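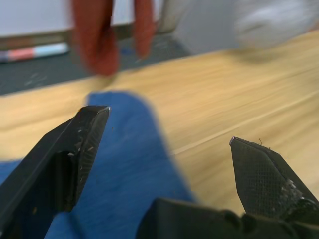 Blue cloth between the open gripper fingers on the sorting table.

Soft goods cell: what changes at the Lullon site

The two-arm cell at Merneo's Lullon laundry moves from trial to daily use in May. It will take small soft goods, mainly socks and cleaning cloths, from the hand sorting line. Bulk linen and anything with a zipper stay with the existing crew.

During the trial the cell handled 2,304 items. Of these, 83 were passed to a person, mostly for folds the software could not resolve or items stuck together. Each handoff stops the cell until someone clears the table and presses resume on the Gruvel panel.

Socks remain the slow case. Knit fabric stretches under tension, and a grip that is good for one arm can pull the opening out of reach of the other. Grip force is now set by fabric class — the operator selects it at the start of a batch.
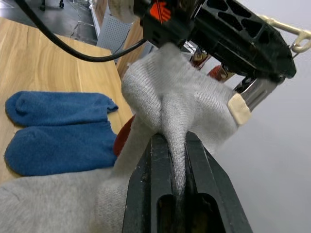 Gray sock held by both grippers. Two blue socks lie flat on the table behind.

For staff, the main change is in how the shift is divided. Sorters will rotate through the cell in blocks of 2 hours, covering batch setup, handoffs and inspection of finger surfaces. Lint is to be brushed off the fingers at every rotation. Worn pads go on the maintenance sheet, and the cell stays off until they are replaced.

Training takes 20 minutes at the table plus a short session on the stop controls. Both must be signed off before a first rotation. Pay grades and start times are unchanged, and the Jaiswal scheduling system will show cell blocks as a separate line.

Standing repetitive work on small items should drop, but time spent watching a screen will go up. Comments on that trade, including eye strain and seating height, can be left at the shift desk through the end of the month.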